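**Subject:** Re: [lab-equipment] Second gripper or only spare fingers?

On Friday, the purchasing desk in Burnness wrote:

> Dear all,
>
> I have two requests from the Zelatley bench and I can pass only one before the quarter closes. The first is the complete second gripper from Wisell, 1796 dollars. The second is a set of spare fingers from Koster for 117 dollars. Please tell me which one you need, and whether the money for plastic items (baskets, bins, small toys) is inside this request or outside it.
>
> I also want to know how long the present fingers will last. The form has a field for it and I cannot leave it empty.

Hello,

Thank you for the clear question. I try to answer in the same order.

We need the spare fingers first. The gripper itself works well and I have no complaint about the motor or the mount. When the fingers are worn we must stop, and at this moment we have no second pair in the drawer. A full gripper would be nice to have, but it would stay in its box most of the year. For me it can go to the next budget.

The plastic items are outside. I will send them as a separate request for 163 dollars. It covers 10 baskets and also bins in two sizes. Please do not put them under "consumables", because last time they went to the office supplies account and we waited a long time for the correction.

About the lifetime field: I do not have an honest number. The supplier gives none for our kind of use, and we have not kept a good record. I propose to write "replace on inspection". If the form accepts only months, please tell me and I will ask the bench to choose a value that they can defend.

One more point, for whoever compares the two offers. Wisell includes shipping in the price and Koster does not. I have asked Koster for a new quote with shipping in it, so please wait for this before you sign.

I also read again the question from the spring, if we should buy wider fingers. I am still against it. With a wide finger we lose space when objects stand close together, and we would have to teach all positions again. This work is not in any budget – I looked.

I add below the text for the "purpose" field. You can shorten it.

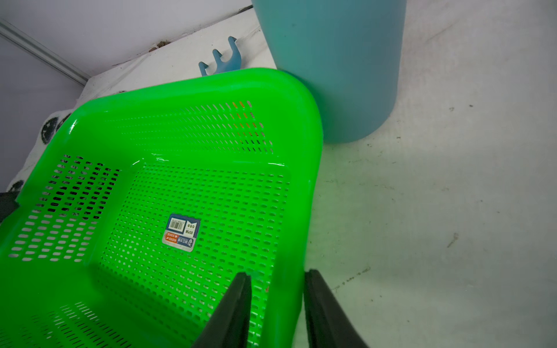 *Zelatley, September*

The bench prepares the robot arm to handle household items, such as a perforated plastic basket, by the rim. The basket must stand among other objects, and the two fingers need room to open at its near edge. For this work we request one spare set of black fingers, same shape as the present ones. No change to the arm, the wrist camera or the table is requested. Delivery to the Zelatley bench, before noon if possible, as the front door is locked after lunch.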